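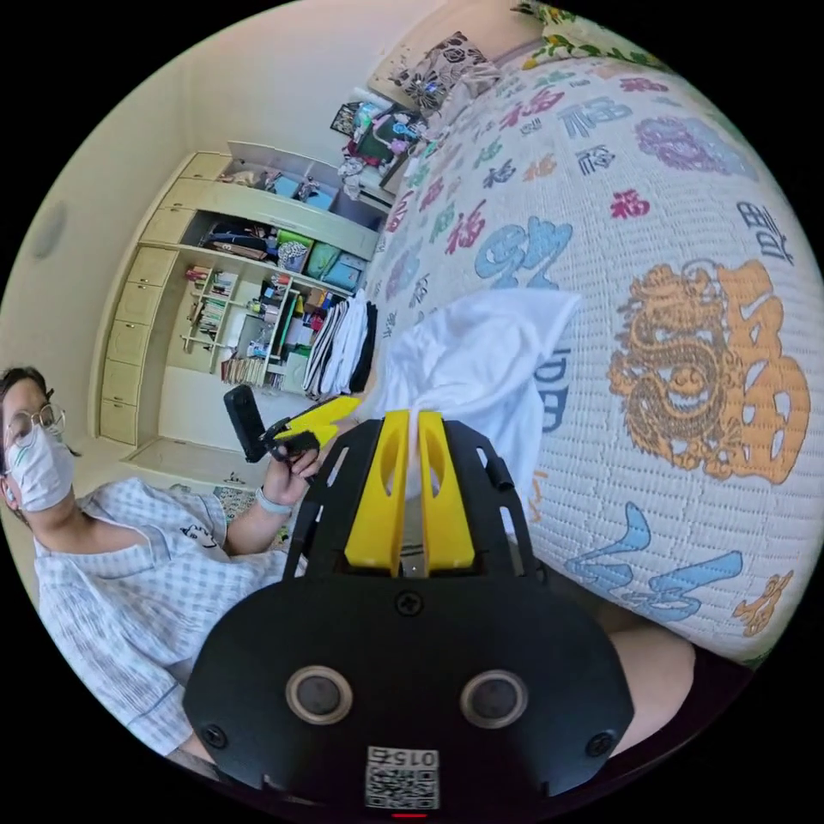 Handheld gripper demonstration

Handheld gripper demonstration is a method of teaching a robot manipulation task in which a person performs the task with portable grippers of the same finger geometry as the robot's. No robot arm is needed during recording. The method is classed with kinesthetic teaching and teleoperation under learning from demonstration.

Equipment

Each gripper has a handle, a trigger and a pair of fingers. For two-arm tasks the operator holds one in each hand, and the units are labeled so that left and right recordings can be matched.

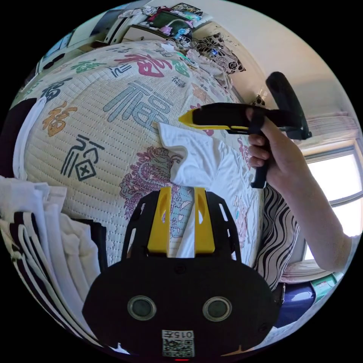 Finger opening is logged along with the position of the tool. The Lomness format stores both in a single file per episode, while the older Karaca format keeps them separate and requires the clocks to be aligned afterward.

Cloth tasks

Cloth has no fixed shape, and its state must be inferred from folds and edges.
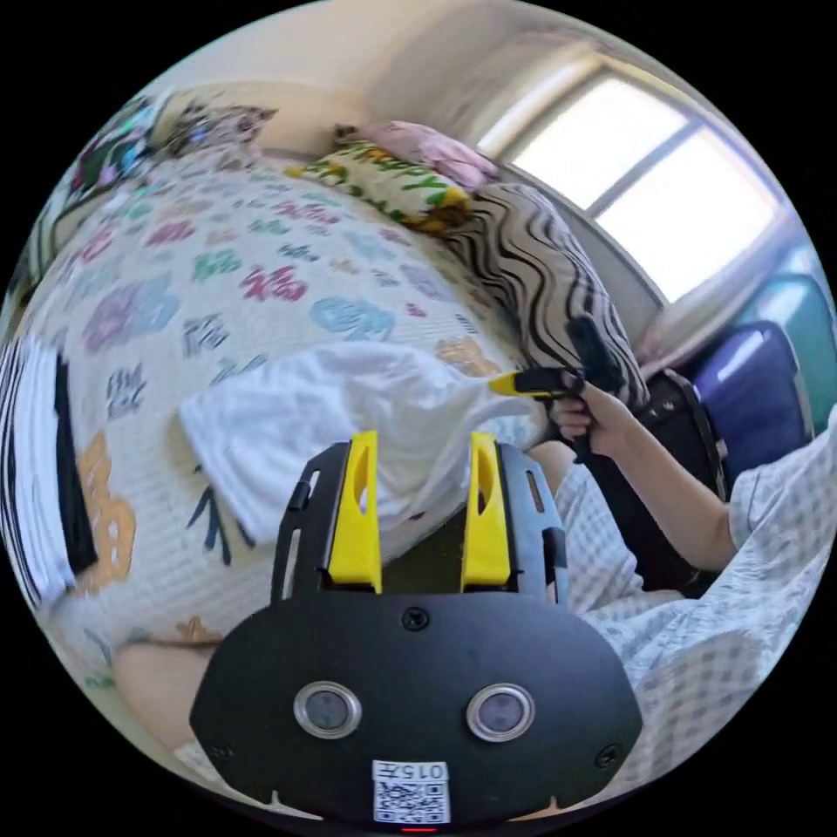 Zawadzka and Tanasarn divided towel folding into 13 stages, 2 of which require both grippers to hold the cloth at once. Their Rulincombe set contains 1677 episodes, of which 1095 were kept after review. Most rejected episodes had a missed grasp or a lost tracking fix.

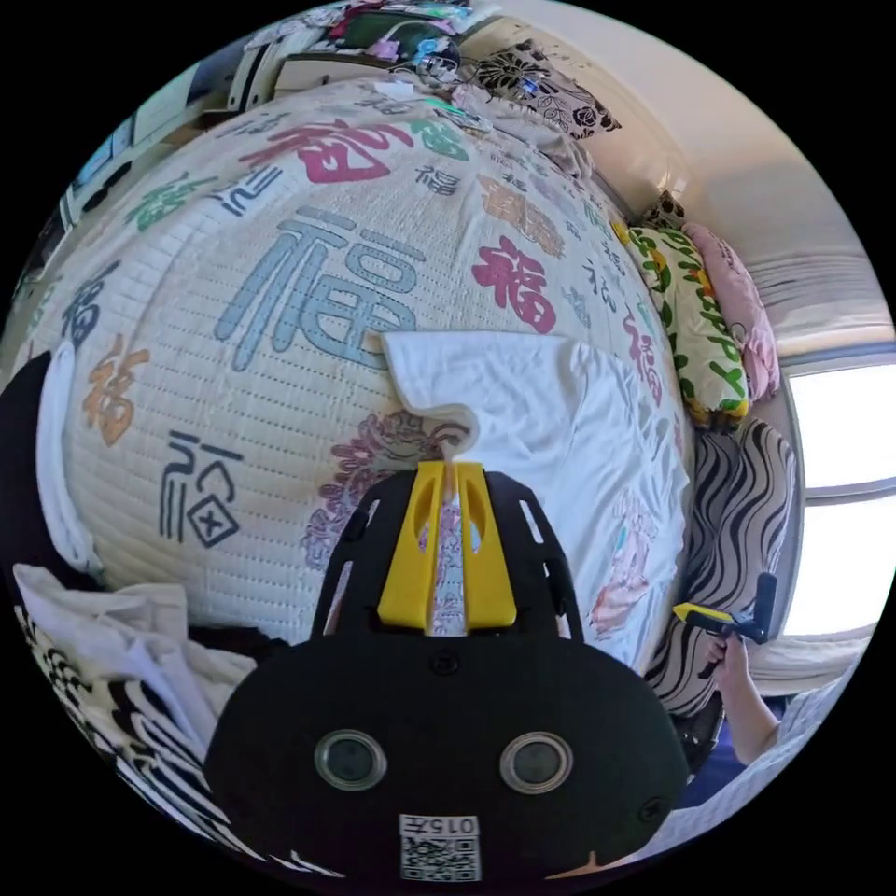

Background texture affects how well a trained policy transfers to other rooms. Plain tabletops make segmentation easy but are a poor match for homes. A white cloth on a pale quilted pad printed with 福 in many colors offers little contrast at the cloth's edge and many competing shapes near it. The Lokel protocol calls for at least one patterned surface per site.

See also

Teleoperation
Imitation learning
Deformable object manipulation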